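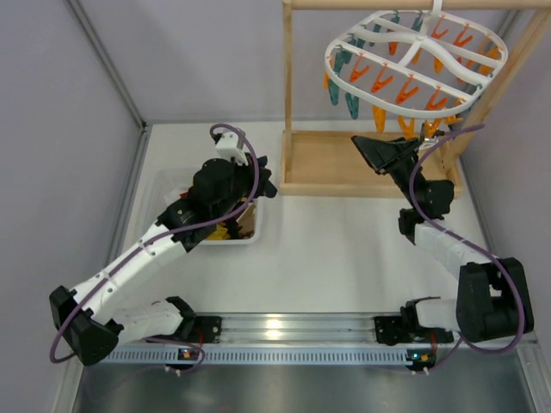

tallowfork wrote:
Your rule four is going to get ignored by everybody within a month, sorry. Nobody walks back to a desk to sign a sheet every time they nudge a limit. Put it on a tag at the cell or drop it.

gantrymoth wrote:
Ha, fair, you got in before I even pasted the whole thing! Okay, so for everyone else: we run small two-arm benches at Mostmont, and I got handed the job of writing house rules for them. I want one page, because the last version (the Keogh binder, if anyone remembers it) was so long it lived on a shelf. Draft goes like this.

1. Arms get parked and power to the motors is cut before any hand goes past the front rail.
2. Each arm has its own zone on paper. Where the zones overlap, only one arm may move at full speed.
3. Cables get looked at before the first run of the day, wrist to base, both arms.
4. Any change to a speed or force limit gets signed for.
5. Anything hanging or loose in the cell is listed on the task card.

The peg hanger job is what I'm testing the rules against. Tear it up please.

pellrigg
Number 2 is the one I'd fight you on. If both arms have to reach the same object, your overlap zone is the whole job. So one arm is creeping forever and the operator gets bored and turns the rule off. We tried exactly that at Skornuvthorpe and it lasted until December.

What we do now is cap both arms inside the shared zone, same cap for both, and let them go as they please outside it. Way easier to explain to a new person.

tallowfork
Same cap for both is fine until one arm is holding something and the other isn't. I'd want the cap to come from whichever one is carrying.

pellrigg
You can do that if your controller knows it's carrying. Ours thinks it's carrying when the fingers close on air.

gantrymoth
Ours too, ugh. Okay, I'm leaning toward the shared cap. I did the last trial with both grippers going for opposite sides of the same ring, and I kept wanting to slow down the one that was behaving itself, which I guess tells you my rule was fussy.
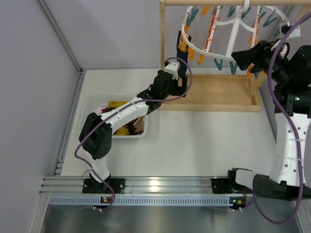 Peg hanger task, one gripper toward each side of the ring.

odd_bushing
Can we talk about 3? Cable loops like those purple ones are where I'd spend my ink. A look before the first run is good but I'd add a slow pass through the whole reach, with somebody watching the elbow. A loop can be perfectly happy with the arm parked and then want to grab something halfway up. Ask me how many connectors I've replaced.

gantrymoth
How many?

odd_bushing
3 this year. All the same spot.

windlestraw
I'm going to be the grump here. House rules are nice, but where's the risk assessment? You can't write "one page" and skip the part where you figure out what hurts people. I'd have started there and let the page fall out of it.

gantrymoth
It exists! It's a separate document, number 871 in our system, and the page points to it. I just didn't want to paste all of it on a forum. You're right that the draft doesn't say so at the top though, I'll add a line.

windlestraw
Good. Then my only other gripe is that rule 1 says "past the front rail" and people will read that as the front only. Say any side. Somebody always leans in from the side to fix a clothespin.

pellrigg
Seconding any side. Also, rule 5, love it, keep it. Swinging stuff should be on the card with how long you wait for it to settle. Our Hakska bench cards have a box for that and people do fill it in.

tallowfork
Back to 4, because I'm stubborn. Tag on the cell, pen on a string, date, old value, new value, initials. At the end of the month somebody photographs the tag and hangs a new one. Our tags have 40 lines and we've never run out.

gantrymoth
I still like a real sheet for force limits. Speed can go on the tag. Would you live with that?

tallowfork
I'd grumble, but yeah.

odd_bushing
I wouldn't split it. Two places to write things means one of them stays blank. Tag for both.

gantrymoth
Hmm. Let me sleep on that one. New draft goes up tomorrow after lunch, with "any side," the shared cap, and the slow cable pass added to 3.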